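5. What went wrong with the jaw width signal

Section 4 reported a policy that put objects into a cabinet and took them out again with a success rate we were, for a few weeks, quite pleased with. This section explains why we no longer trust that number, and why we suspect that similar numbers elsewhere deserve a second look.

The fault was in the jaw width. Each demonstration in the Flindell set stores the view from a hand-held gripper together with an estimate of how far apart the two jaws are. The estimate comes from the square markers on the jaw blocks. When both markers are found, the distance between them is turned into an opening width. When one is lost, the software we inherited from the Tredell release repeats the last good value until the marker comes back. No flag is written. A reader of the data sees a smooth curve and has no means of telling a measured value from a held one.

We did not go looking for this. We found it when the arm closed on a small bottle, lifted it, and kept squeezing after the grasp was plainly finished. The motor on the left jaw tripped its current limit and the controller dropped into a safe stop, as designed. On the next trial it happened again. Our first explanation was a worn fingertip, and we replaced the tips on both sides. Our second was friction in the slide, and we cleaned and greased that too. Neither made any difference, and we lost most of January to them.

The third explanation came from plotting the commanded width against the stored width for the demonstrations the policy had been trained on. In 31 of the 300 cabinet demonstrations the stored width was perfectly flat through the moment of grasping. A person's grip is never perfectly flat. In each of the 31, the value held was one recorded while the jaws were still open, so the policy had been taught that a jaw reading of "open" was compatible with carrying an object. When its own sensor later told it the jaws were shut, it was outside anything it had seen in those episodes, and its behavior there was poor. 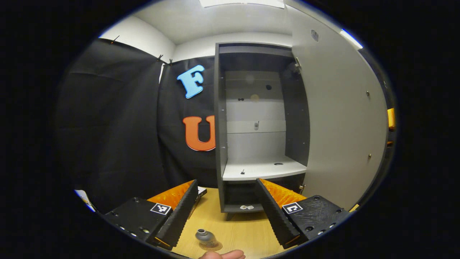
Figure 4. Cabinet task, seen from the hand-held gripper. Jaw markers are at the lower left and lower right; the bottle lies between the jaws, and the cabinet door is open.

It would be convenient to blame the markers alone. We do not think that is fair. A marker can be lost for a dozen ordinary reasons: glare from a ceiling light, motion blur, a finger across one corner, dirt on the print. None of these is news to anyone who has worked with printed markers. What turned a routine dropout into a bad policy was the decision to fill the hole silently, and that decision was made in one line of code that none of us had read closely. We had read the comment above it, which said "smooth width." That seemed harmless.

5.1 How much of the result depended on it

We retrained the policy under three conditions. In the first we left the data alone. In the second we removed the 31 affected demonstrations. In the third we kept them but masked the width wherever a marker had been lost, so that the loss ignored those steps. All other settings were unchanged, and the same arm, cabinet and objects were used throughout.

Removing the demonstrations stopped the current trips on the bottle. It also made the policy worse at approaching the cabinet when the object started close to the door, apparently for lack of examples there. Masking stopped the trips as well and did less harm to the approach. We would like to say that masking is the right answer, but each condition was run for only a short block of trials with one operator resetting the objects, and the operator knew which condition was running. A difference of a few trials in either direction would change the ranking. We therefore give the ranking no weight and claim only that the trips went away when the bad widths did.

Even that claim has a soft spot. The safe stop depends on a current limit set by the arm vendor, and we do not know how the limit is filtered. A policy that squeezed slightly less hard, for some unrelated reason, would also show no trips. We had no force sensor in the fingertips and so cannot rule this out.

5.2 Why our checks missed it

The data had passed two checks before training. The first was a range test, which asks whether every width lies between fully closed and fully open. A held value always passes a range test. The second was a visual review, in which a person watched each episode at high speed and rejected the ones that looked wrong. The videos looked fine because they were fine; the fault was in a column of numbers that was not on the screen.

A test for flat stretches takes a few lines to write. We now reject any episode in which the width is exactly constant for longer than 9 consecutive steps while the gripper is moving. This threshold was picked by hand on our own data and should not be copied without thought. Run over the larger Karitz collection, 1005 episodes recorded with the same software, the test flagged a share roughly in line with ours. We looked at a portion of the flagged episodes and most were true dropouts, although several were people simply holding still with the jaws at their stop.

5.3 The safety argument

Earlier write-ups of this kind of system, our own Nakajima report included, describe the current limit as a safety layer that sits under the learned policy and makes its mistakes tolerable. We now think that wording was too generous. The limit did protect the motor. It did nothing for the bottle, and it would have done very little for a finger caught between the jaws, as the trip came well after contact. During resets the operator's hands are often inside the working area. After the second trip we required the arm to be powered down for every reset, which slowed the experiments considerably, and we have kept the rule.

We also note that the stop itself was treated as noise for too long. Trips were entered in the run log under "hardware," scored as invalid, and the trial was repeated. Under that rule the success rate in Section 4 could not go down because of this fault, however often it occurred. We have rescored the logs with every trip counted as a failure. The corrected rates replace the originals in the version of this paper dated 2024-12-19 and later, and the original figures should not be cited.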